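Skavitz Floor Coating: Application Guide
Section 5. Finishing at walls and corners

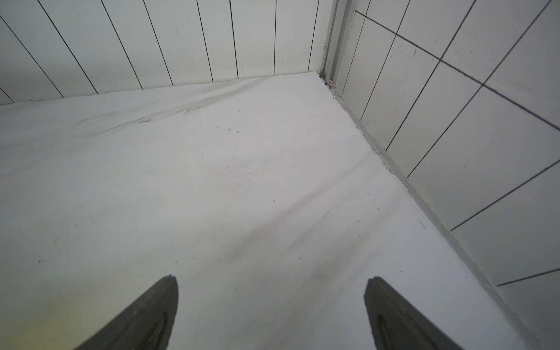 Fig. 5. Pale floor surface with soft grey veining, at an inside corner.

Complete Section 4 (priming) before starting. Mask the walls to a height of 700 mm.

1. Stir the base coat slowly until the colour is even. Do not shake the tin.
2. Add the hardener and mix again. Scrape the sides and bottom of the tin.
3. Cut in along the back wall with a 50 mm brush, working towards the corner.
4. Cut in along the side wall. Join the two strips while both are still wet.
5. Roll the open floor towards the door, overlapping each pass by half the roller width.
6. For the veined finish, draw the grey tint through the wet coat with a feather. Stop short of the masking tape.
7. Remove the tape at a low angle before the coat sets.

Note: Tint from different batches may vary in shade. Use one batch per room.

CAUTION: Hardener irritates skin and eyes. Wear gloves and goggles. Keep windows open during steps 2 to 7.

CAUTION: Do not thin the coat with water.

For cleaning of brushes and rollers, see Section 6.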